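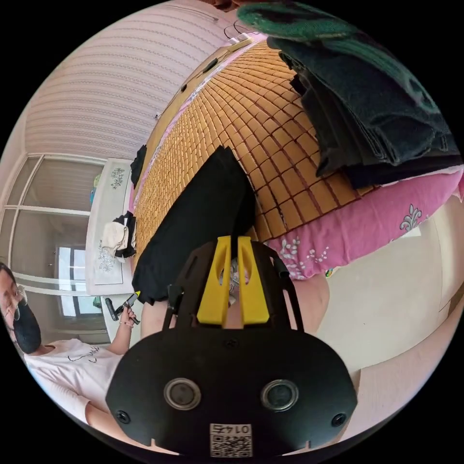
Bamboo mat on the bed, black cloth folded over it.

Search Search this site Go

October 28, 2018
Posted by @kuusk_papers

OK, big news for anyone in Esteo on a seasonal work permit. The residence office has extended the renewal window to the end of February! I've been refreshing that page all month and I'm so happy to be typing this.

1/ What changed: if your permit ran out over the summer and you're still with the same employer, you can renew from inside the country. No trip home, no new visa. Before this you had 16 days after expiry and then you were stuck.

2/ It covers farm, packing and hotel permits. Domestic work is on a separate track and I haven't seen anything new there yet. Will post the minute I do.

3/ You need your old permit (expired is fine), passport, a signed letter from your employer and proof of address. A lease works. So does a stamped letter from a hostel, which is great news for the Sisance crowd!!

32 replies 1182 shares

4/ Lots of you asking about the fee. It hasn't gone up. Pay at the counter or at any post office, and keep the slip, they staple it to the form.

5/ The Hena office opens at 8 and they hand out numbers at the door. I went on Friday's cousin of a slow day (rain, bus strike) and was still in there for nearly 7 hours. Bring lunch. The clerk at the second window was lovely and let me fix a wrong date on the spot.

6/ Changed employers since spring? You're on the transfer form, the green one. Same deadline, but your new boss has to sign page two as well as the letter. Two people in my building got sent back over that signature.

7/ Kids on your permit renew with you, on the same form. They don't have to come to the office if they're under 16. I asked twice to be sure!

8/ The notice is up in four languages now, and the translations are good this time. Whoever pushed for that, thank you, it makes such a difference.

Replying to a few: yes, photocopies are OK for the lease. No, they won't take a phone photo of your passport. Sisance folks, your nearest counter is still Hena.

Show more replies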